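Colour and Surface – week 2 handout
Tuesday, November 16, 2004
Room 101, Drerstead building. Notes by K. Taşdemir

WHITES, OFF-WHITES AND GREYS

Carrying on from last week (primaries, the wheel, why mixing paint and mixing light give different answers). If you missed it get the notes off Kieran Greenwood, he has the spare copies.

1. What white is

In light – all the wavelengths together in roughly even amounts. Sunlight at noon is the usual idea of it.
On a surface – something that sends back nearly everything that lands on it and scatters it in all directions. Scatter matters. A mirror sends back nearly everything as well and no one calls a mirror white.
Snow, salt, sugar, milk, froth on beer. None of these is made of white stuff. Clear bits with lots of edges, light bounces around between them and comes out mixed up. Crush a block of clear ice and watch it go white.

2. White pigments

Lead white. Very old. Warm, stringy under the brush, covers well, poisonous. Can darken when bad air gets at it, which is why some old drawings have black highlights where the white ones should be.
Chalk. Cheap, fine in water or glue, goes nearly see-through in oil.
Zinc white. Sold to artists in quantity from the 1800s. Colder, more brittle, cracks in thick layers.
Titanium white. Twentieth century. Covers better than any of them. What nearly all house paint is now.

Know the order and one fault for each. This does come up.

3. Colour constancy

The main point of today. Your eye and brain between them correct for the light, so a sheet of paper looks white by a candle and white by a window, though what reaches the eye is quite diffrent. Carry the paper about the house and it stays paper. Photograph it in each room and lay the prints side by side – orange, blue, a nasty green under the kitchen strip light.

Film can't adapt. You pick daylight or tungsten film and live with it, or put a filter on. Digital cameras have a go at guessing (white balance) and often settle on something halfway. Even then one large plain surface can come out as several tints, drifting from one part to the next. Painters have had to learn to see this on purpose. Look at any decent picture of a tablecloth, then mask it down to a small square with card. Grey, lilac, dirty yellow, hardly any white in it.

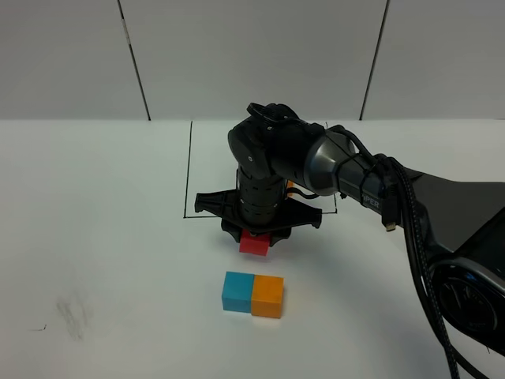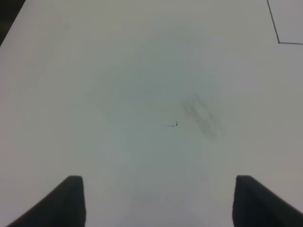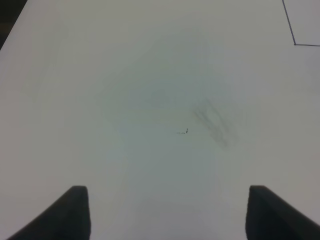 Fig. 3. White and pale grey surfaces. In the second and third, greener grey towards the middle, pinker towards the sides.

Related terms, learn these:
Local colour – the colour we say a thing is.
Cast – an overall lean towards one hue.
Simultaneous contrast – a grey looks greenish next to red, yellowish next to violet. Chevreul, dye works, complaints about the blacks.
Metamerism – two samples match in one light and not in another. Bane of anyone buying curtains.

4. Naming whites

Trade names tell you nothing. "Tornden" on one card is a cream, on the other card going round it is nearly grey. Always ask what is in it. An off-white is white plus a little of something, usually one or two of: yellow ochre, raw umber, black, a touch of red.
Rule of thumb for rooms – north light is bluish, so a white with blue or black in it will feel cold there. Warm it with ochre. South rooms can take cooler whites.
Ceiling always looks darker than the walls in the same paint. Less light on it. Don't go and buy a brighter tin until you have looked at it at different times of day.

5. Exercise

Take one sheet of plain white paper, fold it once, stand it up like a tent near a window. Paint it with NO white straight from the tube. Mix every patch. Small, postcard size. Do it again by lamp light, same brushes. Bring both.

Plus 600 words comparing the two. Typed please.

Reading: Rozīte, chapter on greys, up to p. 459. Skip the tables. The Clornatby paint cards are in the tray by the sink, put them back in order this time as they were in a right state on Friday.

Next week – blacks, and whehter there is such a thing. Essays back in January.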